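We use cookies to remember your preferences and to see which tips people like best. Accept | Manage settings

Keeping Kitchen Towels Soft, Thirsty and Sweet-Smelling

I grew up in a house where the kitchen towels were older than the children, and they dried a plate better than anything I've bought since. My aunt in Tindstead had 14 of them in a drawer by the stove and she looked after them like good china, so most of what follows comes from her, with a few things I've picked up from my own mistakes (and there have been plenty of those!).

Wash new towels before you use them. They come from the store with a finish on them that pushes water around the plate, and it can take 3 washes before they start drinking properly. Wash dark ones separately the first time or two – I once turned a whole load of pillowcases the color of dishwater and we slept on them for years.

Skip the fabric softener. I know, it smells lovely, but it leaves a coating behind and the towel gets slick. Half a cup of plain white vinegar in the rinse does a nicer job, and the smell is gone by the time they're dry. Please don't use it in the same load as bleach, ever.

For a towel that smells sour the minute it gets damp, soak it in a bucket of hot water with a good scoop of washing soda and leave it until the water cools. Then wash it as usual, with less detergent than the cap tells you. Too much soap is half the trouble in most houses I visit.

Grease stains want dish soap, rubbed in dry, before any water goes near them. Leave it while you drink your coffee. Tomato comes out best in the sun, so if you have a line, hang the towel damp on a bright Saturday and let it be.

Give each one a hard snap before it goes up to dry. It lifts the loops and you'll feel the difference on your hands. If you use a dryer, take them out as soon as they're done and fold them on the table while they're still warm, in half and in half again or whatever suits your drawer. Put the fresh ones at the back and take from the front, so they all get their turn.

When one finally wears thin in the middle, cut it into squares for the windows. My aunt never threw out a scrap.
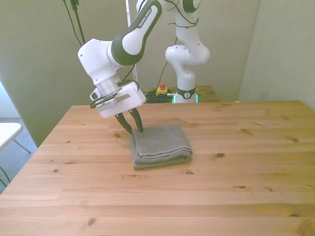
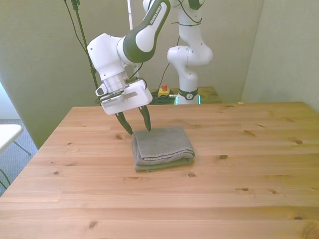 A gray towel, folded, on a light pine table.

Comments

Othmane Chraibi: The vinegar worked on my bath towels too. Can I use it on microfiber?

Crescencio Cabello: My mother boiled hers in a big pot every April, windows open, the whole street could smell it. Thank you for bringing that back.

Sadao Yoshida: Tried the washing soda soak twice. First time so-so, second time much better. I have very hard water here.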